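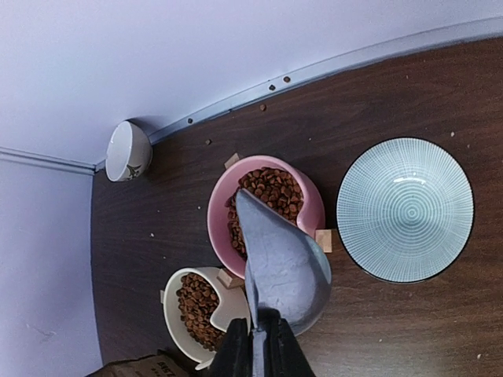
Visiting the robot open day at Fovgate – is the feeding demo worth the wait?

Osvaldo Falcão

My daughter and I are thinking of going to the open day at the Fovgate workshops out past Wurnside. She is 9 and likes anything with motors in it. I have heard there is a demonstration where a robot arm serves dry food into pet bowls with a scoop, and that the line for it gets long. A neighbor went in June and said it was the best thing there, but he also said he only saw the end of it.

What I would like to know is how long the demo runs, whether a child can see from the back, and whether they let visitors ask the operators anything. Also, is there parking, or is the shuttle from Stultley the better way to get there? We would be coming in the morning and have to leave by lunch.

Larysa Lytvynenko

I went to the last one with my sister. The demo is short, maybe fifteen minutes, and then they set everything up again for the next group. Go to the first one of the day if you can. By late morning the line was out the door and past the coat racks.

The bowls are on the floor, so height is the problem. Adults at the front block the view for everyone else unless they kneel. There is a screen on the side wall that shows the view from the gripper, and I ended up watching that most of the time. You see the scoop and the bowl of kibble close up, which you can't from behind the rope. Ask the staff to let your daughter through to the front. They did this for several kids in our group.

It is slow. The arm stops and waits between moves, and some people walked out before it was over. When we were there a few pieces of food landed on the floor and the operator just kept going. He told us that scooping is harder than picking up a block because the food shifts every time you touch it. He took questions after the run, not during.

Parking is free but the lot is small. Take the shuttle – it's bus 818 from the Stultley station and it stops at the gate.

Birger Granström

Parking was fine for me. Can't speak to the feeding one, we only saw the arm that sorts bolts. Bring a sandwich, the cafe closes early.

Orest Kostiuk

To add to what Larysa wrote, there are 2 rooms and the feeding demo is in the smaller one, on the left after the sign-in desk. The other room has the bolt sorter and a table where kids can drive a small gripper with a joystick. My son spent more than half our visit at that table. If you have to leave by lunch, do the demo first and the joystick after.

You don't need a ticket but you do have to sign in, and kids need an adult with them the whole time. Closed shoes only. They turned away a man in sandals.

Comments

Svyatoslav Hrynyshyn: Does the shuttle run on the way back too, or only in the morning?

Larysa Lytvynenko: Both ways. The last one back was at five when we went.

Osvaldo Falcão: Thank you all. We will take the shuttle and try for the first group.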